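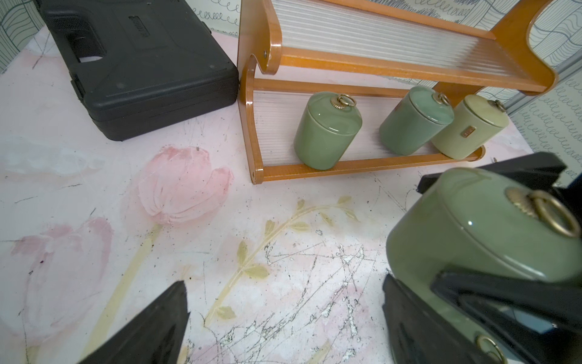

A canister set is a group of lidded containers, made to match or nearly so, in which a household keeps dry goods such as flour, sugar, coffee and tea. The term covers sets in tin, glass, enamelware, plastic and glazed ceramic, and most sets run to three or four pieces. Matching is a looser idea than the word suggests. Ceramic canisters with gold ring handles on their lids may sit in a row on the bottom tier of a two-tier shelf and pass for a family, although one is sage green, its neighbor a bluer celadon, and the one at the end a paler yellowish-cream green with a mottled finish. Sellers describe such differences as the character of the glaze. Buyers who ordered three of the same green have used other terms.

Terminology

In everyday American use, "canister" implies a lid, a roughly cylindrical shape and a permanent home on a counter or shelf. A jar is usually glass and may have come with pickles in it. A crock is heavier and may have no lid at all, and a caddy is small and holds tea, or did until somebody needed a place for rubber bands. Catalogs use the four words with great freedom, and a single object can change category between the front of the box and the instructions inside.

Form

The typical ceramic canister has straight or slightly bulging walls, a flat base and a lid that drops into the mouth or caps it. Square canisters use shelf space better and are harder to get a spoon around. Round ones waste the corners of the shelf but can be wiped out with a cloth in one pass, and they remain the more common shape.

Sets are sold either graduated or uniform. In a graduated set, each piece is smaller than the last, on the theory that a kitchen contains more flour than sugar and more sugar than tea. The theory held up well when people baked their own bread. In many kitchens today the largest canister contains a folded bag of flour with a clothespin on it, plus a good deal of air. Uniform sets avoid the problem by making every canister slightly too small for flour.

Lids and handles

Lids are lifted by a knob, a molded grip or a ring. The ring handle hangs from a small metal mount, often brass or brass-colored, and folds down when not in use. It looks well on a shelf and makes a faint tick against the lid when set down. It is also the part most likely to work loose. The fastening is commonly a screw or threaded post that passes through a hole in the lid and takes a nut on the underside. Tightening the nut too firmly can crack the lid, and leaving it too loose allows the whole mount to spin, so owners tend to alternate between the two conditions.

Decorative rings are sometimes fitted to the body of the canister as well. A ring on the side should not be trusted with the weight of a full canister unless the maker says so, which makers seldom do. The usual advice is to carry the piece with one hand underneath and one on the lid. An unfastened ceramic lid stays on through gravity alone and will leave at the first real tilt.

Seals

A plain ceramic lid resting on a ceramic rim does not make an airtight seal. It keeps out dust, light and a poorly motivated moth. Some canisters add a silicone or rubber gasket in a groove around the lid, and these do better with coffee and brown sugar for as long as the gasket remains in its groove. Gaskets absorb smells, and one that has spent a few years with ground coffee will pass the news along to whatever is stored next.

Where humidity is a concern, many cooks leave the food in its original bag, roll the top down and put the bag in the canister. The canister is then doing no storage work whatever, and looks very good doing it.

Glaze and color

Green has been a steady favorite for kitchen ceramics. Sage and celadon are the names most often used in the trade, and neither is applied with much discipline. Celadon properly refers to a family of glazes developed in East Asia, known for soft gray-green to blue-green tones. In housewares it means a green that the catalog hoped would sound expensive.

Glossy glazes are easy to clean and show fingerprints. Mottled glazes hide fingerprints along with the small drips that tell a person it is time to clean. Color can vary within a set according to glaze thickness and where each piece stood in the kiln, and a replacement bought a year later will rarely match its companions.

Commercial sets

The Clavness pantry range is a representative modern line. It was sold as a four-piece uniform set with metal ring pulls, and was offered in three greens that customers regularly confused with one another. Its successor, the Paiva, kept the shape and dropped the rings in favor of a ceramic knob. Complaints about loose handles stopped, and complaints about the knob began. The stock number 3636, stamped on the base of both versions, has caused some collectors to treat them as one design.

Nunderon took the opposite course with a set in nine sizes, the smallest suited to bay leaves, provided they were broken in half. It was withdrawn after a short run. Complete examples turn up now and then, usually described as complete and containing eight pieces.

Labels

Canisters may be lettered in the glaze, fitted with a plate, given a stick-on label or left blank. Lettering in the glaze is permanent, and binds the household to keeping tea in the one marked TEA. Blank canisters offer freedom and a certain amount of salted coffee. Small adhesive labels are a common compromise. They are best applied to a dry, grease-free surface and tend to outlive the contents they name.

Storage and display

Because the lid has to come straight up, a canister kept on a shelf needs headroom as well as floor room. On a tiered shelf the lower level often has too little, and each canister must be slid out before it can be opened. Open shelves with a rail at the front reduce the chance of a piece being nudged over the edge. Heavier canisters belong on the lower tier, where they steady the shelf and have less far to fall.

Care

Most glazed bodies can go in a dishwasher, but lids with metal fittings are better washed by hand and dried at once around the mount. Plated rings lose their color if scrubbed with anything gritty. Bullska, a maker of cabinet and lid hardware, sells replacement rings in packs of 20 and 50, a quantity that assumes either a restaurant or a very pessimistic household.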